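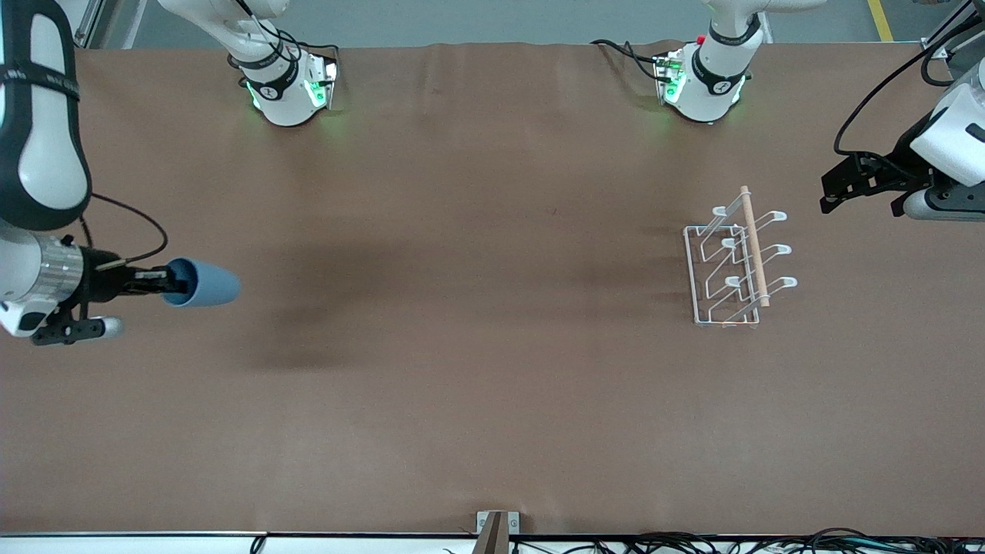 Readers at the Pitberg workshop asked after the previous issue of this guide whether the arms could be set up one at a time, on separate evenings, and joined later. They can, up to step 6 of section 4.2. From step 7 on, both arms must be mounted, powered and on the same controller, and the steps must be done in one session.

4. Preparing the two-arm table for cup and rack work

This section covers the Tikville two-arm table as built in a shared workshop. It assumes that the bench frame is bolted down (section 2) and that both arms have passed the power-on check (section 3).

4.1 Before you start

You will need:

Brown paper on a roll, wide enough to cover the table in a single piece
Low-tack tape
Hex keys supplied with the gripper mounts
Hook-and-loop cable straps
One light plastic cup, with no handle
One wire dish rack
One wooden dowel, longer than the rack

CAUTION: Keep hands, sleeves and hair away from the table whenever either arm is enabled. Gripper fingers close without warning when a stored routine resumes.

CAUTION: Find the stop button for each arm and press it once before enabling motion. If an arm does not drop out of its enabled state, do not go on. Return to section 3.4.

4.2 Covering the table and mounting the grippers

1. Switch off both arms at the controller. Wait for the controller display to go blank.

2. Lay the paper across the table and tape it under the long edges. Light creases do not affect operation. Replace the paper if a fold stands high enough to catch a fingertip.

3. Fit the gripper to the right arm. Tighten the mount screws in a cross pattern, a little at a time, and finish by hand. Do not use a power driver.

4. Plug in the gripper cable and leave a wide loop between the gripper and the arm. Turn the wrist by hand through its full travel. The loop must not pull tight or pass between the fingers at any point.

5. Repeat steps 3 and 4 for the left arm.

6. Strap any remaining cable to the arm or lay it along the edge of the table, outside the reach of both grippers.

Note: Do not strap a cable across a wrist joint. A strap in that position will pass the hand check in step 4 and fail under load.

7. Switch on the controller and enable both arms. Load profile 2224. This profile limits both arms to 20 percent speed and prevents the grippers from crossing the center line.

Note: Users of the older Gronow controller must load the profile separately for each arm. The Grindelville controller loads both together.

4.3 Placing the objects

1. Disable both arms.

2. Set the dish rack on the side of the table nearest the left arm. Leave the center of the table clear.

3. Lay the dowel across the rack. It does not have to be square to the rack, but it must rest without rolling when the table is tapped.

4. Stand clear and enable both arms. Jog the left gripper toward the rack and stop short of it. Check that the open fingers clear the rack prongs.

5. Jog the left gripper back and save this position as REST LEFT.

4.4 Teaching the cup grip

1. Disable the right arm and open its gripper fully.

2. Hold the cup on its side between the fingers, with the open mouth toward the gripper and the base pointing away from it.

3. Have a second person close the gripper from the controller in single steps. Let go of the cup as soon as the fingers touch it, and move your hand off the table.

4. Look at the cup wall. If it bends inward, open the gripper by one step. If the cup tips or slides, close it by one step.

5. Save the finger position as GRIP CUP.

6. Enable the right arm. Jog it across the open part of the table and back at profile speed. The cup should keep the same angle in the fingers for the whole move.

7. Repeat the move 4 times. If the cup shifts on any pass, clean the fingertips with a dry cloth and start again at step 1.

CAUTION: Do not test the grip with a glass or ceramic cup. The force values in this section apply to light plastic only.

4.5 If something goes wrong

Gripper closes but reports no object: the cup wall is too soft for the force setting. Raise the setting by one and repeat 4.4.

Arm stops partway through a jog: check the cable loop first, then the center line limit in the profile.

Paper moves under the rack: retape the long edges. Do not tape the rack to the paper.

Dowel rolls off during a left arm move: REST LEFT is too close to the rack. Save a new position farther out.

Positions are kept when the controller is switched off. They are lost when a different profile is loaded, so copy them to a card first (section 5.1).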